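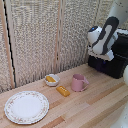
Plate, bowl, mug and the two yellow-orange pieces on the table, with the arm at the back.

I rewrote our table rules this week. The old ones dated from February and had grown to 26 points, and people at Wutville had stopped reading past the first page. The new sheet has eight. I'm putting the main ones here as two readers asked for them after my post on the Cestetti bench.

Write down what "done" means before the first run. For a task like putting a piece in a bowl, we had three people scoring and three ideas of success. One of them passed a piece that was leaning on the rim, one failed it, and one left the box blank. Our rule now says a piece counts if it is held up by the bowl alone and stays there once the arm has backed away. Leaning is fine.

Name things the same way every time. The sheet says bowl, plate, mug, piece. If someone writes "dish" in the log, it goes back to them. This sounds fussy, but we have 3000 runs from the Dumlao job that can't be sorted properly because "dish" meant two things.

Leave the extra items alone. If the mug isn't part of the task, it still has a place on the setup sheet, and a run where it gets knocked is marked as a knock even if the piece ends up where it should. The old rules only looked at the target — so a clumsy run and a clean one scored the same.

Hands stay off the table while the arm is powered. To move anything, stop the arm first, then reach in. No exceptions for a quick nudge.

Log failures in full. We used to write a line for each good run and a tick for each bad one, which is the wrong way round.

Check the setup every 500 runs against the printed sheet, and have it done by someone who didn't lay the table.

The other two points cover file names and who holds the key to the Onel cabinet, so they won't be much use outside our room. I'm still not happy with the wording on knocks. A mug that turns a little on the spot is a knock under the rule as written, and I don't think it should be. I'll change it when I've been through the next batch.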